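Accueil Agenda Carnet Archives Contact

Le quatuor Fankhauser ouvrira en avril la saison de musique de chambre de Miltirmont. Le programme, arrêté par la directrice artistique Sigita Jaunzems, réunit deux quatuors du répertoire classique et une création de 15 minutes intitulée Gisen.

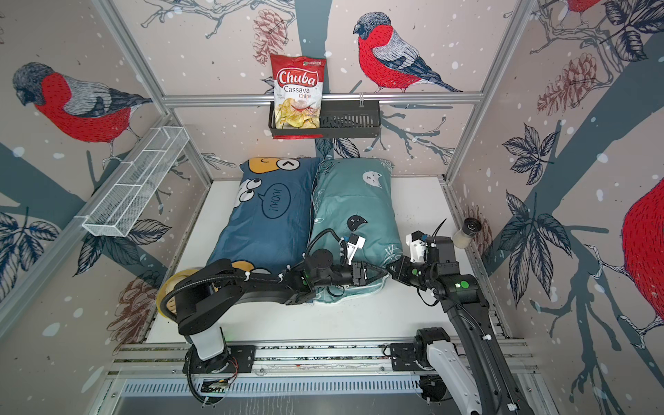 La salle compte 1 049 places numérotées. Les abonnés de la saison précédente conservent leur fauteuil, sous réserve de confirmation auprès de la billetterie. L'ouverture des portes est fixée à 19 heures et le concert débutera à 20 heures précises. Les retardataires seront admis à l'entracte.
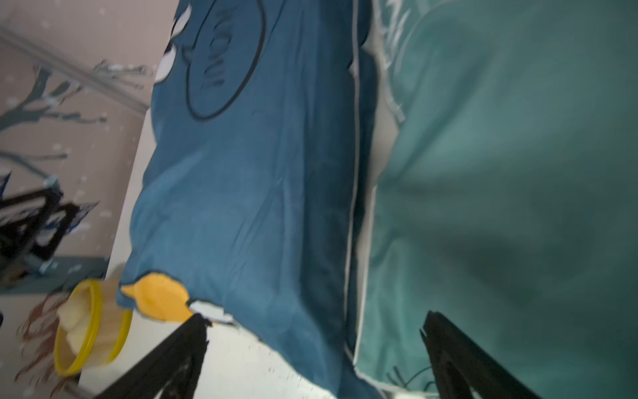

La matinée destinée aux familles reprendra la création dans une version commentée. Les enfants y seront assis au sol, devant la scène, et les parents sont invités à apporter un coussin. Un modèle en forme d'oiseau, d'un bleu profond, avec son œil blanc et sa pointe jaune orangé, conviendra fort bien à une œuvre dont le deuxième mouvement cite plusieurs chants de merle. Les places de cette séance sont à retirer au guichet de la rue Dorkum.

Je rendrai compte des deux représentations dans ce carnet.

3 643 lectures 15 partages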